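Trudby Business Services
Workplace Safety Inspection Checklist: Shared Work Areas
Form 822, Ground Floor, Room 14

Date of inspection: 2023-10-18
Inspected by: Piyumi Bandara, Facilities Safety
Received by: Kamrul Kumarasinghe, Area Supervisor
Type of inspection: Routine, with follow-up of open items

Rating key
S = Satisfactory
A = Action required
M = Monitor until next inspection
N/A = Not applicable to this area

The area supervisor shall respond in writing to each item marked A. Items marked M do not require a response but will be reviewed at the next routine inspection.

Section 1. Floors and walkways

1.1 Floor tiles sound, level and free of loose edges
Rating: S
Comment: Light gray tile throughout. No lifted or cracked tiles found. Floor markings are to be left in place until the area supervisor confirms whether they are still needed.

1.2 Walking routes clear of stored items
Rating: S
Comment: The main route from the door to the water dispenser was clear at the time of inspection.

1.3 Cables kept off the floor or covered
Rating: A
Comment: A black cable lies across the floor on the whiteboard side of the room without a cover. It is to be rerouted along the wall or fitted with a floor cable cover. A cover of the low-profile type is held in the supply room and may be signed out by the area supervisor.

1.4 Packaging and waste removed promptly
Rating: A
Comment: Clear plastic packaging has been left in a pile behind the whiteboard stand, against the wall. Remove to recycling. The same item was recorded at the previous inspection in respect of cardboard, and staff are reminded that deliveries are to be unpacked in the receiving area.

Section 2. Electrical

2.1 Wall sockets secure and undamaged
Rating: S
Comment: The two white sockets beside the water dispenser were examined. Faceplates are tight, with no cracks or discoloration.

2.2 Power strips in good condition and suitably placed
Rating: A
Comment: One white power strip is on the floor. The casing is sound. It should be mounted on the wall or placed in a cable tray. It must not be connected to a second power strip under any circumstances.

2.3 Cables to fixed equipment free of strain
Rating: M
Comment: The cable running from the sockets beside the dispenser toward the floor is acceptable at present. It should be clipped to the wall if the dispenser is moved.

2.4 Portable equipment labeled with current test date
Rating: S
Comment: Labels checked against the Sikder equipment register. No overdue items.

Section 3. Mobile furniture and stands

3.1 Whiteboard secure in its frame and stand stable
Rating: S
Comment: Frame fixings were checked by hand on both sides and are tight. The crossbars are straight. The board does not tip when pushed lightly at the top edge.

3.2 Board accessories stored correctly
Rating: S
Comment: Magnets are on the board and the red-capped marker is in its tray. Small magnets found on the floor should be returned to the board or handed to the area supervisor.

3.3 Casters turn freely and locks operate
Rating: M
Comment: The caster on the black stand to the left of the whiteboard turns stiffly. It is safe for use where it stands. The stand is not to be rolled over cables.

3.4 Office chairs in good repair
Rating: S
Comment: The mesh-back chair was tested for height adjustment and backrest movement. The five-spoke base shows no cracks. When not in use, chairs are to be pushed in and kept out of the walking route.

3.5 Items stored behind stands
Rating: A
Comment: A dark gray box is kept on the floor behind the whiteboard stand. The area supervisor is to identify its owner and move it to assigned storage. Storage behind mobile furniture is not permitted under the Prorow site rules, section 14.

Section 4. Water dispenser

4.1 Dispenser level and stable
Rating: S
Comment: Unit stands level on the tile. No movement when the taps are operated.

4.2 Taps clean and free of drips
Rating: S
Comment: Both taps were operated. No leaks. Outlets were wiped and found clean.

4.3 Water jug correctly seated
Rating: S
Comment: Jug seated fully. Replacement jugs are to be lifted by two persons or with the Milent lifting handle.

4.4 Top of dispenser free of objects
Rating: A
Comment: A small water bottle with a blue cap is standing on top of the jug. It is to be removed. The jug is not a shelf, and an item falling from that height may strike a person filling a cup or land on the floor as a slip hazard.

4.5 Waste bin provided
Rating: S
Comment: Small gray bin beside the dispenser. The location is suitable. The bin is to be emptied daily, including on days when the room is lightly used.

Section 5. Walls, notices and storage

5.1 Wall surfaces sound
Rating: S
Comment: Red-brown brick in good condition. No loose mortar. The recesses in the brick are part of the wall finish and must not be used to hold pins, hooks or paper.

5.2 Notices current and readable
Rating: M
Comment: The paper notice on the brick wall is securely attached. The area supervisor is to confirm that the text is the current issue and add a review date.

5.3 Tabletops and containers stable
Rating: S
Comment: The white tabletop on the dark green container is stable. Heavy items should not be placed near its edges.

5.4 Ladders or steps stored in the room
Rating: N/A

Action summary

Items 1.3 and 2.2: cable and power strip. Priority 1.
Item 4.4: bottle on jug. Priority 1, to be corrected on receipt of this form.
Items 1.4 and 3.5: packaging and box. Priority 2.

Priority 1 items are to be closed before the end of the next working shift. Priority 2 items are to be closed before the December inspection. Any item that cannot be closed in time shall be reported to Facilities Safety, with a proposed date and the interim measures in place.

Supervisor's response (K. Kumarasinghe)
Ratings accepted. Cable cover requested from the supply room for item 1.3. Wall mounting of the power strip will be requested from building maintenance under item 2.2. Clarification is sought on item 3.5 as to whether the box may be kept in the room if placed under a table.

Inspector's reply (P. Bandara)
Storage under a table is acceptable if the box is labeled and leg space is kept clear.

Attachment 1

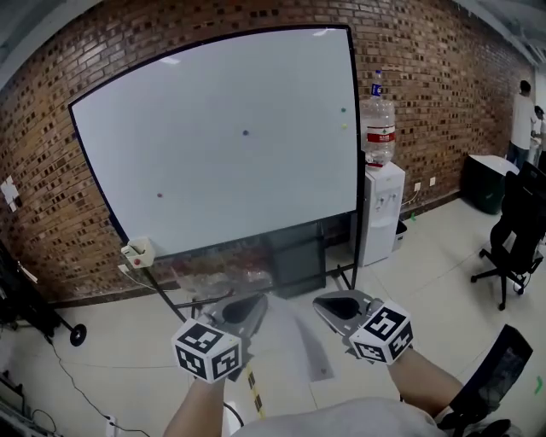 Room 14, whiteboard and water dispenser wall. See items 1.4, 3.5 and 4.4.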